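Rolano butcher-block work table

The Rolano top is built from narrow strips of wood, mixed in colour, and sold as a bench you can bolt things to. Makers say that a lot. We stock it because the top can be sanded back, and we'd skip the matching drawer.
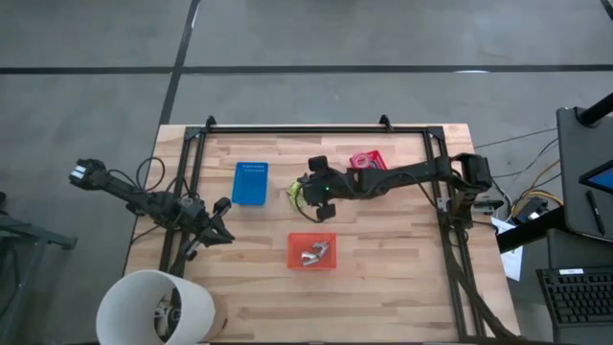 Can I get the top without the legs?
Tops ship alone from our Girard warehouse for $293, and you supply the screws.

Nomier oil is "recommended" in the booklet. Any food-safe oil seems to do the same job for less. Allow 20 hours before you load it up. The warranty runs 7 years but leaves out stains, so read it first. Trays and baskets are sold separately.
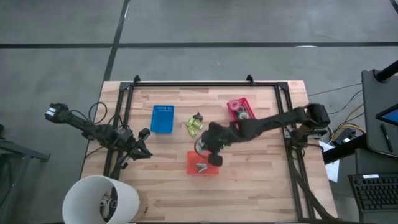

Rolano top in mixed strips, with blue basket and orange-red tray.

Prices checked January 26, 2024. Bulk orders: Océane Charbonneau.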